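Search this site
Enter keyword

Folding cells at Gutby: questions from the floor
Updated April
By Dušan Slanina, returns and rework

What are the folding cells?
Enclosed tables, each with two robot arms, for handling returned clothing before it goes back to stock. There are 3 at Gutby now. The Mandagi building has none, and none are planned there this year.

What do they work on?
Hooded sweatshirts, for the present. T-shirts and pants stay on the hand tables.
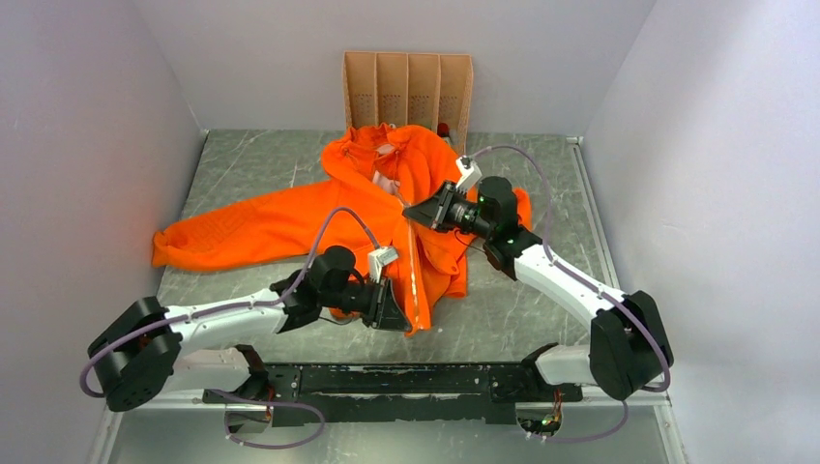

Both arms on an orange zip-up hoodie.

Is anyone losing their job?
No. The returns team stays at 34 people through the trial. Folders who move off the hand tables go to inspection or repair at the same pay grade, and the shift pattern doesn't change. If that is going to be different after the trial, your lead will tell you at least 50 days ahead.

Do I have to work with a cell?
You can say no during the trial. Put it in writing to your lead and you'll stay on the hand tables or go to inspection.

What does a cell attendant do?
Brings garments, checks pockets, removes tags, starts the cycle and inspects the result. Attendants also log every stop. The log takes longer than people expect, so it counts as work time and is left out of your piece rate.

Why are hoodies hard?
The hood, zipper and sleeves all move separately, and a returned one can arrive in any shape.
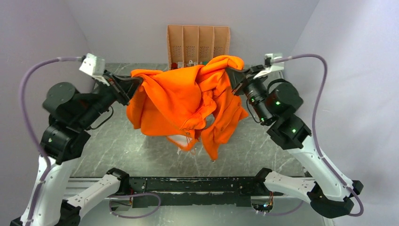
A folder with a year on the tables does it by feel. The cell needs more time per garment, and we don't compare its speed with yours in reviews.

Can I reach in to fix a sleeve?
Only after you press stop and both arms are still. Call the cell lead if it happens twice on the same garment.

Who trains us?
Zukness, the installer, runs the first session. Kestness staff run the rest. You need 81 percent on the safety check to sign on as an attendant, and you can retake it.

Are we being recorded?
Cell recordings are kept for fault finding. They are not used for attendance or discipline.

Where do I send other questions?
Leave them in the box by the Gutby time clock or ask me before 2 p.m.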